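The Recount

by Ximena Garrido
6/25/19

17 shares 5 comments

Estela Retamal was ahead by 17 votes when the county stopped counting for the night.

She read the number off the wall at the back of the Farnuven grange hall, where her nephew had taped up a sheet of paper. Aravena Township had not sent its box. The road from Aravena had been under water since May, and the driver had to go the long way, through Brenari.

"What did we get there last time?" she asked.

"We didn't get anything there last time," said Ullon, who ran her campaign for the state house and had run two others that lost. "They've got 285 registered. Say 100 of them voted."

She did the arithmetic on a napkin and didn't like it. Her opponent had grown up in Aravena. His mother still taught Sunday school there.

People began to leave. They took the folding chairs down around her and left her the one she was sitting on. She ate a cold roll and called home. Her daughter was still up.
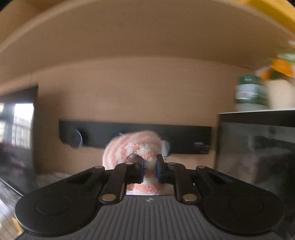

Pink and white stripes, held at the fingertips.

"Did you win?" her daughter asked.

"They're still counting."

"Dad says you're winning."

"By a little. Go to bed."

The box came in a little after one. Estela drove to the courthouse and stood in the hallway with Ullon and a man from the other side, whose name she had never learned. He offered her a mint. Through the glass they could see two clerks cutting the seal.

It took over an hour. The older clerk came out with a sheet of paper and read it without looking up. Aravena had gone against Estela by 22.

"So that's five," the man with the mints said.

"Five," Ullon said. "We can ask for a recount."

Estela thought about the doors in Aravena. She had planned to knock on them the last weekend, and then the radio station had called, and she had gone there and talked for an hour to whoever was listening. She could name the street she had meant to start on.

"How long do we have to file?" she asked.

"Until noon."

She took one of the mints and sat down on the bench outside the clerk's office to wait for it to open.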